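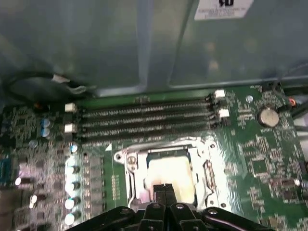
Gripper above the processor and the four empty memory slots. Wrist camera view.

Landska Bench Set - README

Landska is a collection of recordings of a robot arm doing small service jobs inside desktop computers. It was put together to help answer a question we get from repair shops and refurbishers: can a machine take over any of the bench work yet? Our view is that it can take over parts of it, with a person close by.

Contents

The set has 285 episodes. Each one holds video from a wrist camera and a fixed camera, joint positions, gripper state and a one-line task label. Episodes were recorded at the Avico workshop between May and October. Failed attempts are kept in the set and marked as failed in the label file. Please don't filter them out before reporting a success rate.

Tasks

seat_module - put a memory module into a slot and press until it latches
remove_module - open the latches and lift the module out
lift_caddy - pull a drive caddy by its handle
route_cable - move a loose cable clear of the board

The first two are the ones most people will want. route_cable is the hardest and has the fewest episodes. Cables bend differently every time, and the arm has no good sense of how hard it is pulling.

Labels

Labels were written by Ailsa Carnegie and checked by Gareth Kettle. Where they disagreed, the episode carries the tag "review". There are 36 of these, mostly modules that latched at one end only. The colour balance differs between the two cameras and we have left it alone.

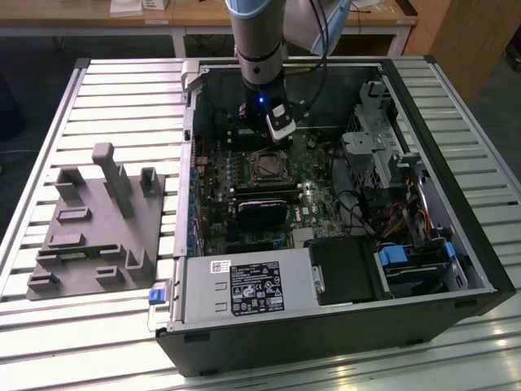 Can the arm service a whole computer without help?

At the moment it handles single steps. A person still opens the case, lays it on its side, picks the task and checks the result before power goes back on. Joining the steps into one job is what the Ziltusero planner is meant to do, and that work is not part of this release.

Known problems

Glare off bright metal near the processor socket can hide the gripper tips in the wrist view. Motion blur is common in fast approaches. Small print on boards is often unreadable, so don't rely on the video to identify parts.

All episodes use desktop towers. We have not tried laptops, and we would not expect a model trained on this set to carry over to them, or to kitchen and laundry jobs.

Splits

Use the split file supplied. It keeps episodes from the same computer together. Random splits give scores that look better than they should.

Changes in version 3

Joint timestamps corrected. Label file now in UTF-8. The old Yule calibration folder has been removed - use calib_new instead.

Licence and contact

Free for research and teaching. For commercial use, write to Gareth Kettle at Avico. Report labelling errors to Ailsa Carnegie with the episode number and the time in the clip.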